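Print this page
E-mail this page

Arkwood Technical Annex, Clikodville
Shared Workrooms: Layout and Use
Handout 11, revised 5/31/21

1. Scope

This handout covers the arrangement of work tables in a room used by several people at once. It assumes you have read the handout on lighting. Seating is treated separately in September, together with storage. The terms used below are the ones used in the Munasinghe worksheets, and the worksheet numbers have not changed.

2. Table surface and working zone

A working zone is the part of a tabletop that one person can reach without moving the feet. For a standing adult it is taken as a half circle in front of the body. Anything outside it is either shared surface or storage, and should be labeled as such on the plan.

Long tables are normally divided by task. The division is drawn on the plan first and marked on the table afterward. A curved table needs more care than a straight one – people on the inside of the curve face each other's elbows, and people on the outside lose touch with the middle of the surface. On curved tables, measure the zone along the edge where the person stands.

Small items cause most of the trouble. A tray or lid left in the shared part of the table is pushed along by whoever needs the space and ends up in a zone where it has no use. For each small item the plan should give a home position and a working position. If the two are the same, write it once.

3. Standing work and posture

Standing work at a table falls into three types for the purposes of the plan:

Reach: one arm extended over equipment, trunk close to upright.
Lean: trunk forward over the surface.
Look-down: trunk upright, head lowered to the work.

All three may occur at neighboring tables at the same moment. The plan has to allow for the deepest of them, normally the lean. In a mixed room the person in the lean position also needs clear floor behind, where others tend to pass.
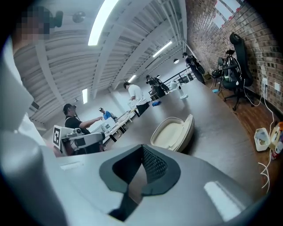
Cokley objected to the three types when the draft went round, saying that posture changes too often to be drawn on a plan and that the clear floor should simply be the same depth behind every table. The point is accepted for rooms with fewer than 16 users. For larger rooms the types are kept, as a uniform depth uses up floor that is needed for the main route.

4. Circulation and edges

Mark the main route before placing any table. It should run from the door to the far side of the room without crossing a working zone. Secondary routes may pass behind a person but not between a person and the table.

Railings and stair openings are treated as hard edges. No table is placed so that its user has to step back toward one. A person carrying equipment on the back takes up more depth than the plan symbol shows, and turns with a wider swing. Draw this user with the larger symbol (worksheet 87) and keep the larger symbol clear of the railing in every position, including the turn.

Brick walls may be used as a boundary for a secondary route. Projections from the wall are measured and drawn.

5. Shared equipment

Bench-top equipment is drawn with its base and its full range of movement. The base alone is not enough. Where two ranges overlap, the plan has to state which item is in use first. Cables are shown as dashed lines and may not cross the main route.

6. Exercise

Use the blank plan on worksheet 153. Place two straight tables and one curved table, six standing users and one railing. Show zones, routes and home positions. Two of the users carry equipment on the back. Hand in the plan at a single scale, with the scale written in the lower right corner. Plans without a scale are returned unmarked.

Print this page
E-mail this page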